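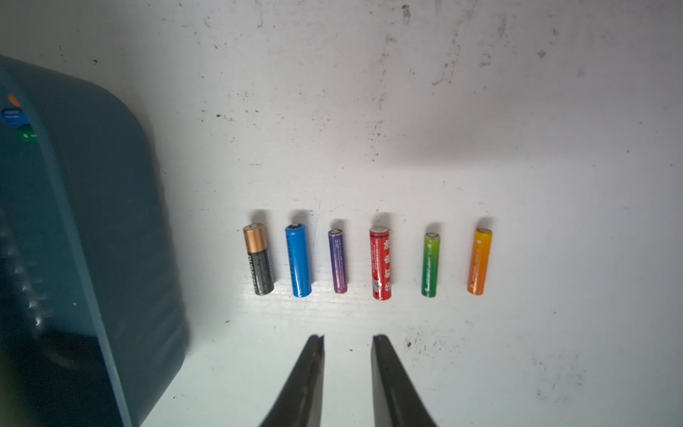
Six cells stood up in a row, no two the same color.

Battery sorting at the Prultham repair room

The Prultham repair room takes in used and part-used household batteries all year, and in May we went through the winter's collection. The pictures on this page are from the sorting table. The text with them was put together by Iida Eskola from notes kept by Kauko Peltonen and Tapio Turunen.

Most of what comes in is loose. People bring it in coat pockets, jam jars and bread bags. We used to tip everything into one drum and send it off, but the recycler in Bråten now asks for lithium cells to be kept apart from the rest, and a mixed drum is sent back at our cost. So everything gets looked at first.

Sorting goes by the printing on the side, never by color alone. The copper band over a black body is easy to spot from across the room, and those go with the alkalines after a quick look at the label. A fat blue cell like the second one along is the kind we stop at. It looks like an 18650, the lithium-ion size found in laptop packs and flashlights, and anything of that kind has its ends taped before it goes any further. The slim purple one, the red one with Chinese characters down the front, and the two that shade from one color to another all have to be read one at a time. If the print is too worn to read, the cell goes in the "unsure" jar and Kauko takes it home to check under a magnifier.

Standing the cells up makes the size differences plain. It also keeps them from rolling off the table, which is how we lost a good many behind the radiator in our first year.

The table is white so that small print and leaks show up. It is scuffed by now and will be replaced when the top of the old Grasus counter has been cut down to fit. 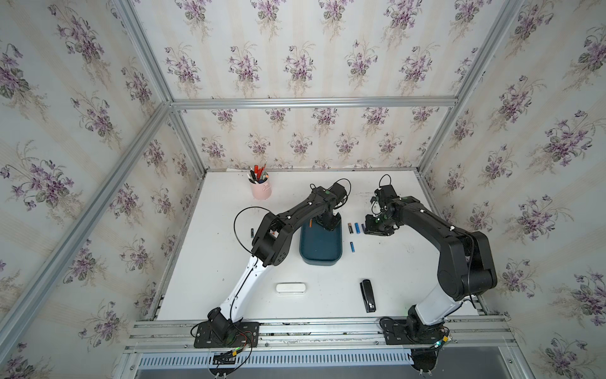

The sorting table with the teal tray in the middle and the violet wallpaper behind.

The tray has a shallow inside, so a cell can be picked out without digging for it. One with a copper and black body is lying toward the back corner. Three more are standing close together to the right of the tray, in black and copper, blue, and purple, and another blue one is on its side.

Cells lying down get looked at the same as the rest. If one has a dent or a swollen wrap, it goes straight into the sand bucket by the back door. Please do not put damaged cells in the drop box in the hall. Hand them to whoever is at the desk.

Some notes for people bringing batteries in:

Tape over both ends of any lithium cell. Clear tape is fine.
Button cells go in the small tin, taped flat on a strip.
Car and motorcycle batteries are not accepted. The Raten depot takes them.
Please take batteries out of toys and remotes before you come.

The winter collection came to 409 cells. Of these, 35 went into the lithium box. The drum holds over 1000 of the common sizes, so it will stay open through the summer.

Drop-off is at the side entrance, from four in the afternoon until seven. Questions about larger amounts can go to Mohammed-Awal Issahaku at the desk.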